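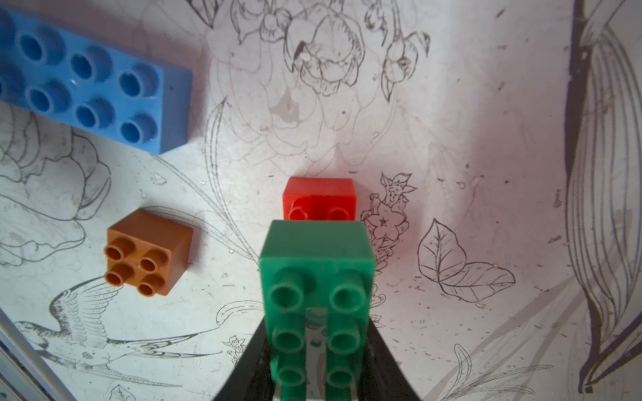
Is the Jenura open day worth a two-hour drive?
Posted in Days Out & Visits by pendeck_parent

The robotics lab at Jenura opens its doors in September and my nine-year-old has been informed of this by a flyer, so the decision may already be out of my hands. It's 79 miles each way. The flyer says "live manipulation demos," which could mean anything. Has anyone been? Is it robots doing stuff, or is it a slideshow with a robot parked next to it? Also, can kids touch anything, and is there food?

3 replies

lisudmont_larry
Went last year. Robots do stuff. It is slow stuff. The demo we got was an arm dealing with toy bricks on a white surface with flowers and a swallow drawn on it, very genteel, like watching a forklift have tea with your grandmother. The gripper has two black fingers and it holds a little green brick between them with enormous seriousness. My kids could build a castle in the time it takes to line up one brick, and told the staff so. They still stood there for 23 minutes and had to be bribed away.

Practical things: get there before 10 a.m., when the line is short. Parking is behind the Vītola building, 192 spaces, and by noon every one of them has a minivan in it. Food is one cart. It sells pretzels until it doesn't.

gearwheel
no touching the arm. there's a table in the hallway with bricks for kids tho. bring a jacket, AC is brutal

mostly_retired
I'd add that you should ask questions, as the students running the demo perk up a good deal when somebody does. I asked why it had such trouble with something a toddler can manage and got a very patient talk about how the fingers hide part of what they're holding, and how a brick that's tilted even slightly won't line up with the studs under it. I followed maybe half. My granddaughter followed all of it and has been explaining it to me ever since.

There are 2 demo rooms. The upstairs one is mostly posters — skip it unless you like posters. The elevator was out when we went, so if stairs are a problem, call ahead. Would I drive 79 miles for it? For the bricks alone, no. There's a decent lake on the Pendeck road, though, and we made a day of it.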